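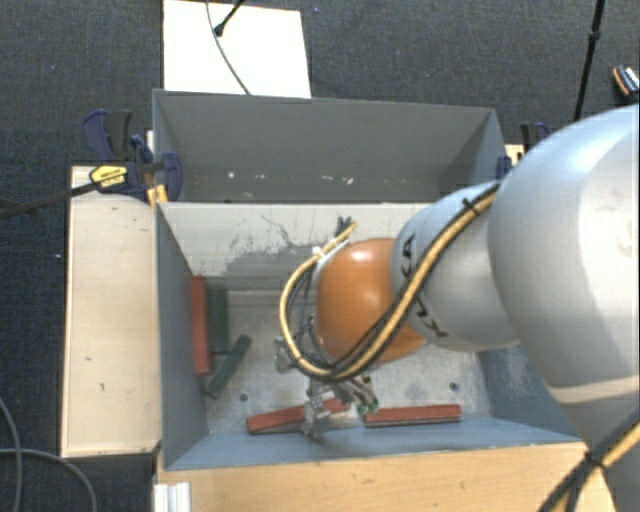
The club's KUKA arm over the front bin, with three red blocks and two green ones still in play.

By Kanako Oshima

The first thing you learn at the Hurkwood robotics club is where to put your feet. The cables cross the carpet wherever they please, and the regulars step over them without looking down. I looked down a lot.

I came on a wet evening in February, two weeks before the Dindthorpe bin-picking meet, and the room was already loud. Somebody was arguing about lighting. Somebody else was eating noodles well away from the arm, as the rules on the door require. And in the middle of it all was the setup the students call Roltura — two gray bins, a wooden board, a handful of bar clamps and one very large robot arm that has to pick up colored blocks and not make a mess of it.

I had expected picking up a block to be the easy part. Luminița Văduva, a second-year student who writes most of the grasping code, laughed out loud when I said so.

"Put one block in the middle of the bin and my little brother could program it," she said. "Now slide it up against the wall. Where does the finger go?"

It's a great question, and the whole contest hangs on it! A block out in the open leaves room on both sides for the jaw. A block flush with the wall leaves room on one. Push a second block up beside it and there's no room anywhere, so the robot has to do something cleverer, like nudge the pair apart or come in from the ends. Luminița's team has spent most of the winter on the nudge. She showed me her notebook, which has page after page of little rectangles with arrows poking at them.

The hardware is Baltazar Cervantes's department. He reroutes hoses the way other people straighten picture frames, and he is very proud of the loop in the cable bundle by the orange joint. Make it too tight and the arm pulls on it when the wrist turns. Make it too loose and it snags on the bin. He has redone it more times than he wants printed, and he goes through cable ties at a rate that alarms whoever does the ordering.

The club dates from 2008, when Tatsuya Amano was teaching evening electronics and let a few students stay late. He still stays late. His style of coaching is mostly silence, then one short question that sends everyone back to the whiteboard. The night I visited, it was "What does it do when it misses?" That used up an hour, and I enjoyed every minute of it.

Sachiko Uchida keeps the log. Every attempt goes in, good or bad, with a note on how the blocks were lying, and the total stood at 2352 when I sat down next to her. She can tell you which layouts the arm hates. Diagonals are fine, she says. Neighbors are trouble.

At Dindthorpe they'll face 46 layouts they haven't seen, set by the judges, and the team with the most blocks moved to the second bin takes home the Murakami Cup. Hurkwood has never won it. Luminița thinks this could be the year, Baltazar wants to talk about hoses first, and Sachiko was already setting up the next run when I went to find my coat.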